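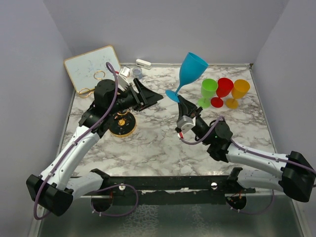
Unit 4. Water rations after a flood

A ration is set per person per day and then converted to containers at the distribution point. Households rarely arrive with matched vessels. A large blue goblet and a smaller green one both get entered as "cup" on a tally sheet, and the daily totals drift. Record volume in liters -- never in cups.

Worked case: the Nillthorpe shelter registers 108 people. Drinking water is set at 2 liters per person per day, with deliveries every 2 days.

Daily need: 108 x 2 = 216 liters
Per delivery: 216 x 2 = 432 liters

Spillage is not included -- see the Gurnilau tables.

Reading for February: Paredes and Saavedra, field notes on shelter supply, section 4.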